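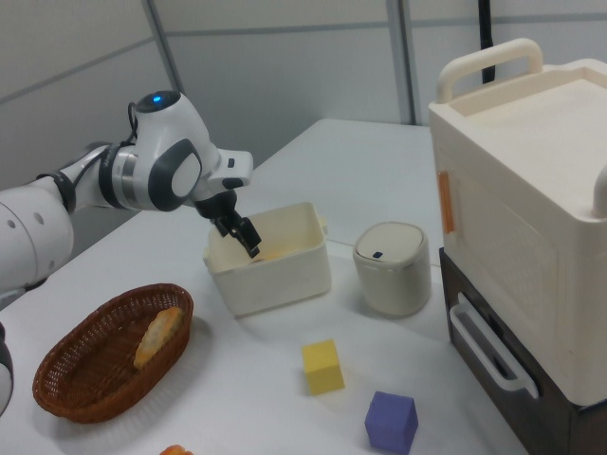 Reviews > Automation > Bench Arms > Groromden Punotari

Groromden Punotari tabletop arm: can it put the groceries away?

Last updated 11 Dec 2021

The Punotari is a single-arm tabletop manipulator with a two-finger parallel gripper, sold by Groromden with its own task software, called Kandpal. The sales sheet lists "kitchen tidying" as a supported application. We ran the arm through 300 trials in three task groups: pick an item and place it in an open container, take an item out of a container, and operate a lid or door. Each group had 100 trials. Vikas Thakur set up the tasks and Nisha Pandey scored them. A trial counted as a success only if the item ended where the instruction said, with no hand on the bench and no restart.

Setup

Installation took 22 minutes from power-on to first motion, most of it spent on the gripper offset. The Kandpal installer overwrites an existing network profile without asking. Save yours first. The manual covers calibration in six pages and leaves out the case where the bench is not level.

Props were play-kitchen scale: a cream plastic container, a wicker basket with a piece of toy bread, a lidded canister, foam cubes, a toy oven on a drawer unit. Toy props are lighter and more regular than real groceries, so read the results below as an upper limit.

Pick and place

Open-container placement is the arm's best task. It succeeded in 94 of 100 trials. Round items were the interesting case. Two flat fingers meet a sphere on two small patches, and any error in centering shows up as roll during the lift.

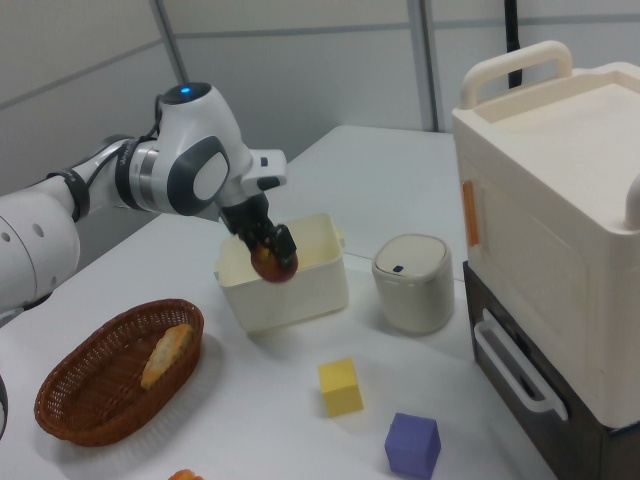 Photo: Meenakshi Grewal / Skesarberg test bench

Fruit was gripped from directly overhead in every run. Kandpal has no side approach for round objects, and we could not add one from the user menu. With clear space overhead this costs nothing. Under a shelf it would rule the task out. Four of the six failures were round items that turned in the fingers and fell beside the container. The other two were timeouts.

Grip force has three presets. "Soft" was adequate for everything on the bench. "Medium" left marks on the foam cubes.

Retrieval

Taking items out of the container is harder. The fingers have to go below the rim, and the planner keeps a fixed clearance from the walls that cannot be changed. An item resting in a corner is treated as unreachable. Success was 71 of 100. Most failures were refusals, which at least leave the bench as it was.

Lids and doors

Success was 38 of 100. The arm has no wrist force sensing in this configuration, so it pulls a door along a preset arc and stops when motor current rises. Drawers did better than the oven door. Canister lids did worst. Savita Tyagi repeated the lid trials with the December firmware and got the same number within two trials.

Speed

A placement cycle averaged 22 seconds. Our scorer, asked to do the same job by hand at an easy pace, finished in two. For a shop-floor kitting station that runs unattended overnight, the difference may not matter. In a kitchen it does.

Verdict

The Punotari places known objects in open bins reliably enough for light kitting work, provided someone clears dropped parts. It is not ready for household chores. Putting groceries away means opening something first, and the arm fails at that more often than it succeeds. Side grasps and an adjustable wall clearance would help with retrieval and could be added in software. Doors and lids probably need the force-sensing wrist, a separate option that Groromden did not supply for this review.

Chiamaka Oyelaran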